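The Radio Contest

My aunt Zlata Fedoruk won a boat on the radio. I should say right away that we lived in Werkdale, which has a grain elevator and two dentists and no lake, and the closest water you could float anything on was the drainage ditch behind the Zornetti place. But she was the tenth caller, and she knew the name of the song, and that was that. A man with a voice like warm gravy told her she was the proud new owner of a Mistier, and she said a what, and he said a Mistier, ma'am, it sleeps four.

I was eleven. I was eating cereal at her counter because my mother had the early shift, and I remember the spoon just hanging there in front of my face.

"Sleeps four," she told me, with her hand over the phone. "Who are the four?"

Well, me, obviously! I said so. She nodded like I'd passed something.
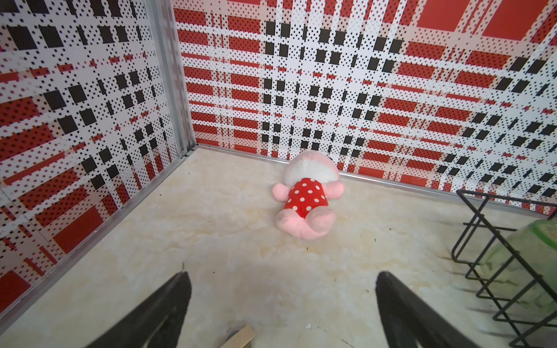 The boat came in January, on a flatbed, in a foot of snow. The driver was not happy. He'd come 447 miles and he wanted a signature and a bathroom, in whichever order he could get them. My aunt gave him both, plus a plate of cabbage rolls, and then the three of us stood in the driveway and looked up at it. It was bigger than her garage. It was bigger than her kitchen and her living room put together (I paced it out later, so I know).

"Where's the water?" the driver asked.

"Coming," said my aunt.

I thought that was the best thing anybody had ever said. I went around saying it for weeks. My teacher would ask where my homework was, and I'd say coming, and I got a note sent home over it.

So the boat sat on its stand beside the house, and the neighbors started in. Mr. Hrynyshyn across the road said it blocked his view, and my aunt asked him what of, and he had to think. Somebody from the town sent her a letter with the number 894 on it, which was either a bylaw or a fine, we never did find out, because she used the back for a grocery list and then lost the list. People slowed down their cars. One lady asked if it was a church thing.

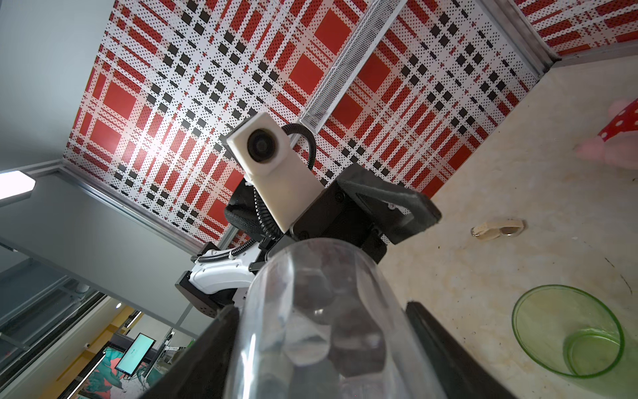 By spring we were living in it, more or less. I don't know how else to put it. She ran an orange extension cord out the bathroom window and over the rail, and we had a lamp and a hot plate up there, and most evenings after supper we'd climb the ladder with our blankets and go somewhere. She picked the place. She'd read half an encyclopedia in her life, A through L, so we went to Algiers, and Bombay, and a lot of times to Iceland. We never got as far as Portugal. She'd sit at the wheel in her good coat and tell me what we were passing, and if I asked what a building was and she didn't know, she'd say it was the post office. Every city in the world had a huge post office, as far as I knew, until I was practically in high school.

Her friend Olesia Sydorenko came along sometimes. Olesia got seasick. I swear to you, in a driveway, on a stand, with a hot plate going, she'd turn green off the coast of Greenland and have to go lie down in one of the bunks.

"It's the swell," my aunt would say to me, very low, so as not to embarrass her.

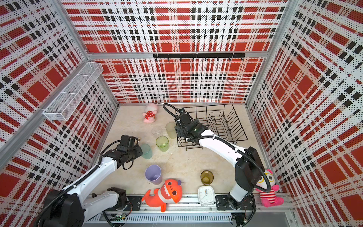
734 words so far

I was the one who ruined it, or I thought I was. I turned thirteen, and a boy from school rode by on his bike while I was up on deck holding a pair of binoculars with one lens, and he didn't even laugh. He just looked, and kept riding. After that I had a lot of homework. I had it every night for a year.

My aunt didn't say a word about it. She'd be out there by herself with the lamp on, and from my mother's car I could see her going past Honduras or wherever, one hand on the wheel.

Then I came by one night to borrow a casserole dish, and it was raining, the kind that comes sideways, and the yard was all one big puddle clear to the road. The lamp was on. I stood there in my stupid new shoes. She leaned over the rail with her hood up and pointed down at the water all around the stand.

"Told him it was coming," she said, and she let down the ladder.
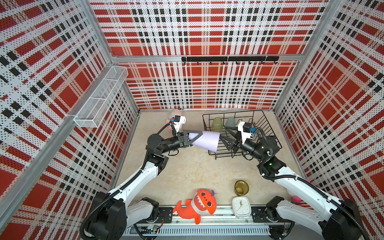

Plaid walls and a row of hooks.

We did Lisbon that night. She'd gone and bought the rest of the set.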